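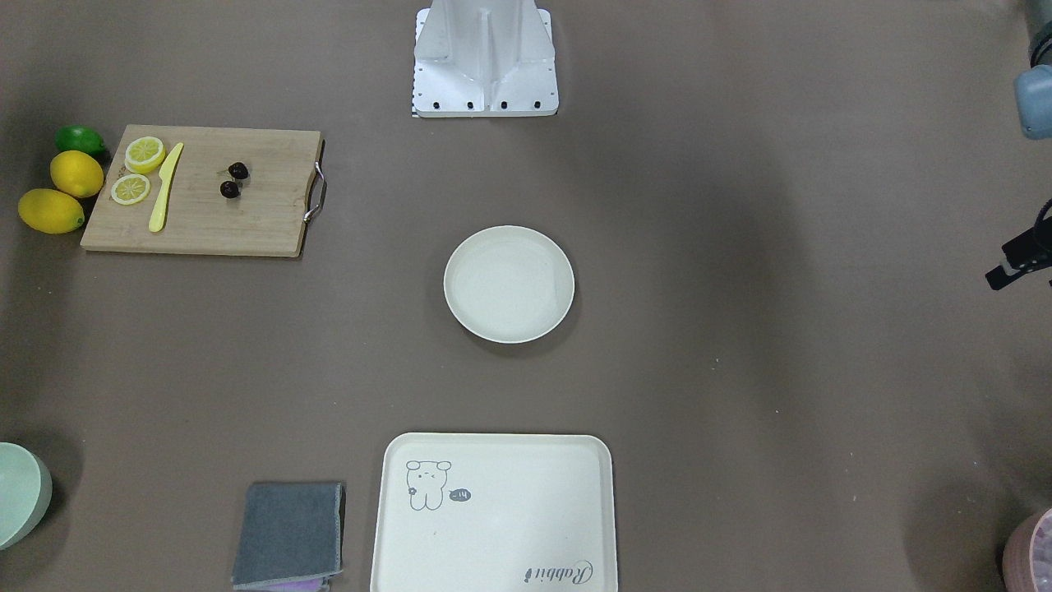 Temps de lecture : 2 min

Carnet d'atelier, lundi, 9 h et des poussières

Bon, je reprends le carnet après une semaine sans rien écrire (pas bien, je sais). Il s'agit toujours des longes pour élagueurs, et surtout de ce fichu bloqueur Bineo qui grignote la gaine. Jundora nous en a renvoyé deux avec la corde encore dessus, et à l'endroit où la came travaille la gaine est pelucheuse sur la largeur de mon pouce. Le cœur n'a rien, j'ai ouvert pour vérifier, mais moi je ne grimperais pas là-dessus !

Première idée : la came est trop agressive. J'ai passé le doigt sur les dents et il y a une petite bavure côté sortie, qu'on sent mieux avec l'ongle qu'avec la pulpe. Repris au papier 1000, à la main, doucement, sans toucher au profil. Sur la corde Zukwood ça glisse nettement mieux quand on rend du mou, et ça bloque toujours aussi franchement quand on se met en charge. Sur la Steinbach, plus raide, je sens à peine la différence.
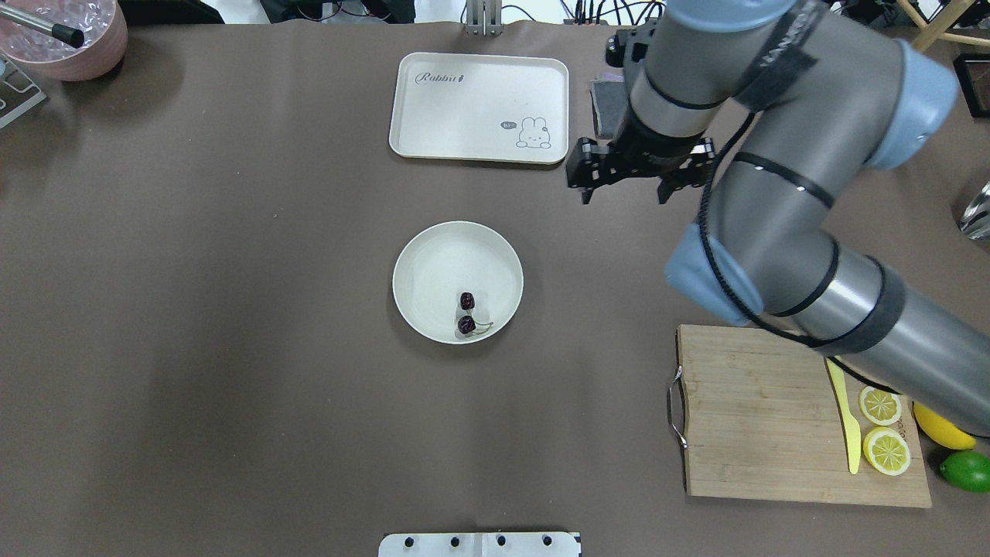 Deuxième idée, et là je suis moins sûre de moi : le mousqueton. On monte le bloqueur sur un ovale, et quand le grimpeur se décale sur le côté, l'ovale tourne et la came part de travers. Toute la charge passe alors sur un bord. J'ai refait la manip avec mon propre harnais, pendue à l'anneau du fond à vingt centimètres du sol (très digne), et oui, ça part de travers presque à chaque fois. Avec un modèle à barrette captive, ça reste dans l'axe, sauf si on tire vraiment fort vers l'arrière.

À voir : une barrette, c'est une pièce en plus à perdre dans l'herbe. Les gens de Jundora vont râler, ils râlent déjà pour les bagues de verrouillage qui s'encrassent avec la résine. D'ailleurs j'ai nettoyé les leurs à l'eau tiède et au savon, puis une goutte de lubrifiant sec, et la fermeture automatique claque de nouveau comme il faut. Pensez à ne PAS utiliser le dégrippant de l'étagère du bas, il colle la sciure et on retrouve le même problème en pire.
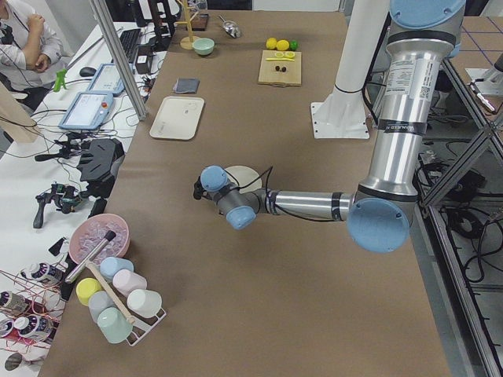 Pour la couture terminale, rien à signaler, les points sont nets et la gaine thermo n'a pas bougé. J'aurais quand même aimé un manchon un peu plus long, le bord frotte contre l'anneau latéral du harnais.

Reste à faire :
- reprendre la came du second bloqueur, même papier, même sens
- demander à Zukwood un bout de corde neuve, le mien est tout vrillé
- essayer la barrette avec des gants d'hiver
- retrouver le pied à coulisse (qui l'a pris ??)

Les deux longes renvoyées sont dans le bac rouge avec une étiquette, ne les remettez pas en service. Je continue demain matin si la perceuse d'à côté me laisse réfléchir.

Ce site utilise des cookies pour mesurer sa fréquentation. Accepter | Refuser

Contact | Mentions légales | Haut de page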